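Zenness Countertop Water Filter
Set-up and Care Guide
Section 3: Fitting, first flush and testing

3.1 Before you start

Read this section through once before turning off any water. Fitting takes under an hour in most kitchens. The flush and the taste check that follow must be completed on the same day, as a new cartridge should not be left standing with unflushed water in it.

You will need:

The filter housing, with lid and drip foot
One cartridge, still in its sealed bag
The diverter valve and its two washers
The twin hose (white line for supply, blue line for return)
An adjustable spanner with padded jaws, or a spanner and a cloth
A bucket or deep bowl
A small plastic cup
A clean tea towel

The diverter fits kitchen taps with a removable aerator and a standard outside or inside thread. It does not fit pull-out spray taps, sensor taps, or taps fed by an open-vented electric heater. If your tap is one of these, stop here and see Section 8, Under-sink connection.

CAUTION: The filter is for cold mains water only. Water above hand-warm will damage the cartridge and may soften the hose ends. Do not use the filter on a tank supply or a private well unless the water has been tested and treated.

3.2 Choosing a position

1. Place the housing on a level worktop within reach of the tap. The hose must not be stretched or pulled tight around a corner.

2. Leave a gap of at least 12 cm above the lid. The cartridge is lifted straight out and cannot be tilted while it is in the housing.

3. Keep the housing out of direct sunlight and away from the hob. On a south-facing windowsill the water inside can warm enough to spoil its taste.

4. Check that the drip foot sits flat. If it rocks, turn the housing a quarter turn and try again. Do not pack the foot with paper or card.

Note: The housing weighs more when full than its size suggests. Do not stand it on a glass shelf or on a draining rack.

3.3 Fitting the diverter valve

1. Turn the tap fully off and put the plug in the sink, so that no washer can be lost down the waste.

2. Unscrew the aerator from the end of the tap, turning it clockwise as seen from above. If it is stiff, wrap it in a cloth and use the spanner gently. Scale can be loosened by holding a bag of white vinegar around the aerator for half an hour.

3. Remove the old washer. It often stays behind inside the tap and can be mistaken for part of the fitting.

4. Wipe the thread clean. Offer up the diverter and see whether it meets the tap directly. If it does not, use the brass adaptor supplied in the small bag.

5. Place one washer in the diverter, flat side down, and screw the diverter on by hand. Tighten by no more than a further eighth of a turn with the spanner.

6. Set the lever to TAP and run cold water for a few seconds. Look for drips at the joint. If there is a drip, remove the diverter, reseat the washer and repeat. Tightening harder will not cure a washer that is out of place.

CAUTION: Do not use thread tape together with the washer. The extra thickness can split the collar.

3.4 Connecting the hose

1. Push the white line into the diverter port marked IN until it stops. A second, softer stop can be felt after the first. The hose is only home at the second stop.

2. Push the blue line into the port marked OUT in the same way.

3. Pull each line gently. Neither should move.

4. Connect the other ends to the matching ports at the back of the housing. The ports are shaped differently and the lines cannot be crossed without force.

To release a hose, press the grey ring inwards with two fingers and draw the hose out while the ring is held. Always turn the tap off first.

3.5 Fitting the cartridge

1. Wash your hands. Open the sealed bag at the notch and slide the cartridge out by its base.

2. Remove the red cap. Keep it, as it is needed if the filter is drained for storage.

3. Check that the rubber ring at the top of the cartridge is seated in its groove all the way round. Wet it with a little cold water. Do not use oil, grease or washing-up liquid.

4. Lower the cartridge into the housing with the arrow facing forward. Press down evenly until it clicks.

5. Fit the lid and turn it until the two marks meet. If the marks will not meet, the cartridge is not fully down.

Only cartridges marked Zenness Type K should be used. The older Dreltell cartridge is the same width but sits 9 mm lower, and untreated water will pass over the top of it without any sign that this is happening.

3.6 First flush

New cartridges hold fine carbon dust from manufacture. It is harmless but will turn the first water grey.

1. Place the bucket under the diverter outlet.

2. Turn the tap on slowly to a quarter of its full flow. Move the lever to FILTER.

3. Air will be pushed out first. Expect spluttering for up to a minute. Keep the lid closed.

4. Let the water run for ten minutes at the same low flow. The flushing water may be used on garden plants but should not be given to pets or put into a fish tank.

5. Turn the tap off. Wait for five minutes, then run the filter for a further two minutes.

6. Dry the lid, the ports and the underside of the housing with the tea towel. Look again after fifteen minutes. Any new water will show where a joint needs attention.

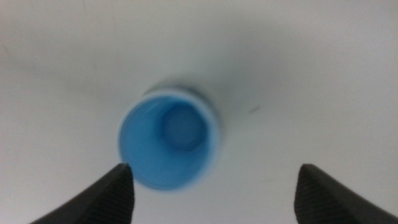
The flow should now be steady, without pulsing. A slow stream is normal. The filter is designed to pass water at a gentle rate, and opening the tap further raises the pressure in the housing without improving the supply. If the stream breaks into drops, check the hose for kinks before suspecting the cartridge.

3.7 Checking clarity and taste

1. Rinse the cup in filtered water and empty it.

2. Fill it to just below the rim and let it stand for two minutes. Cloudiness that clears from the bottom upwards is trapped air. It usually stops within three days of normal use.

3. Look for dark specks on the bottom. If any are present, repeat the ten-minute flush once.

4. Taste the water. It should have little or no smell of chlorine. A flat or slightly sweet taste is usual during the first week.

5. If the water tastes of plastic, run the filter for another five minutes and leave the lever at TAP overnight. Run it again for one minute in the morning before drinking.

Note: The filter reduces chlorine, sediment and some metals. It does not soften water. Scale will still form in kettles, and a reading from a hardness strip will be much the same before and after filtering.

3.8 Recording the start date

Write the month of fitting on the label inside the lid, using a pencil or a permanent pen. A cartridge fitted in March is due for replacement in September, or after 400 litres, whichever comes first. Households that fill several large bottles a day will reach the volume limit well before the date.

The housing has no meter. Users who want a closer record may fit the Jonetow inline counter, part 103, between the white line and the housing. Instructions are packed with the counter.

3.9 Daily use

Run the filter for ten seconds before the first drink of the day and discard that water. After two days without use, run it for one minute. After two weeks or more, repeat the first flush in full. If the filter has been left unused for longer than two months, fit a new cartridge.

Return the lever to TAP after each use. With the lever left at FILTER, hot water from a mixer tap can be sent through the cartridge by mistake. If this happens, turn the tap off at once, let the housing cool, and flush with cold water for five minutes. Replace the cartridge if the flow is slower afterwards.

CAUTION: Do not let the filter freeze. In an unheated kitchen or a caravan, drain the housing and remove the cartridge before cold weather. A frozen cartridge must be thrown away, even if it looks sound.

3.10 Faults during set-up

Drip at the tap joint: washer missing, doubled or upside down. Refit as in 3.3.

Drip at a hose port: hose not pushed to the second stop, or hose end cut at an angle. Trim square with a sharp knife and refit.

Water under the lid: rubber ring twisted or dirty. Remove, rinse and reseat.

No flow at all: lever between positions, red cap still on the cartridge, or tap closed.

Whistling at the diverter: tap opened too far. Reduce the flow.

If the fault remains, turn the lever to TAP. The tap can be used normally while you wait for advice, provided that the diverter joint is dry. Spare washers and rings are supplied by Kulkarni Household Spares under the same part numbers as those printed on the bag.

Text of Section 3 revised by Parvathi Naidu. Checked by Iona Cairns.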